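"We throw away less than before"
A conversation with Siiri Laur about teaching arms to unpack the shopping

Siiri Laur has worked at Kumumine for three years. Her title is data lead, but she says that on most days she is the person who fills bags. The company wants its arms to put groceries away in small shops and canteens, and for this the learning system needs examples, which people make by guiding the arm by hand. I visited her on September 19, 2024, in the long room on Kļaviņa where the team has its counters.

I asked first how many examples they have. She opened a notebook and not the computer.

"In the set called Sillstead we have 2,002 recorded tries," she said. "From these we kept 921. People are surprised that it is less than half, but in the first months we did not know what a good try looks like. We were recording our own learning also."

A try is kept when the operator finishes the task without a long stop and without touching the bag with a hand. It can contain a mistake. Laur even prefers that some of them do, if the operator corrects it calmly. "If the can rolls and you go after it, this is useful. If the can rolls and you swear and begin again, this is not useful."

The drinks set is the newest one. It was started because the older model, Bronon, was good with boxes and poor with everything round. I wanted to know why the team uses cloth bags, when a crate would be much easier.

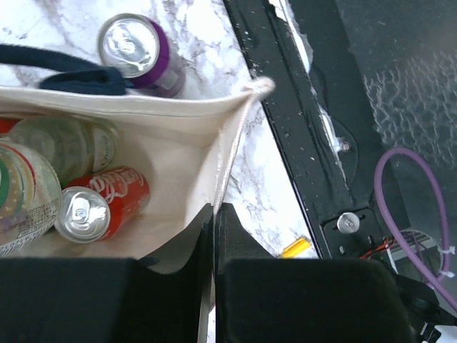 "A crate has the same shape every morning," Laur told me. "A cloth bag falls a little, the handle goes over the opening, and the bottle you want is under another bottle. The customers have cloth bags. So we must have them too."

She is strict about how the bags are filled. Cans may lie or stand, and bottles should lie in different directions from one try to the next. In the beginning the operators packed the bags themselves, and each of them had a habit. One person always put the cans on top. The arm learned to look for cans on top, and it was lost when there was a bottle. Now the person who packs is never the person who operates.

The camera is small and sits at the wrist, near the fingers. This was a long discussion in the team, Laur said, since the fingers take a big part of the view. She defends the choice. "When you are deep in the bag, a camera on the ceiling sees the back of the arm. The one at the wrist sees what the fingers are going to touch. I can accept to lose the bottom part for that."

Clear bottles are still the hardest. Of the 400 tries planned for the drinks set, 112 are reserved for clear plastic only, and the operators do not love those days. I tried it myself for some minutes with the help of Solange Joly, the most experienced operator in the group. I closed the fingers too early two times and lifted only cloth.

"Everybody takes the cloth," Joly said. "You have to open wider than you think, and then go down slowly. Watch the cap, it is the only part that does not lie to you."

Joly records for forty minutes and then rests for twenty. Laur introduced the rule after she noticed that tries from late in the afternoon were faster but rougher, and that the model copied the roughness very faithfully.

My last question was about November, when the drinks set should be complete. Laur would not promise anything about the results. She wants first to add bags with two handles tied together, which her mother does with all her shopping, and she has not yet found an operator who can open the knot with the arm.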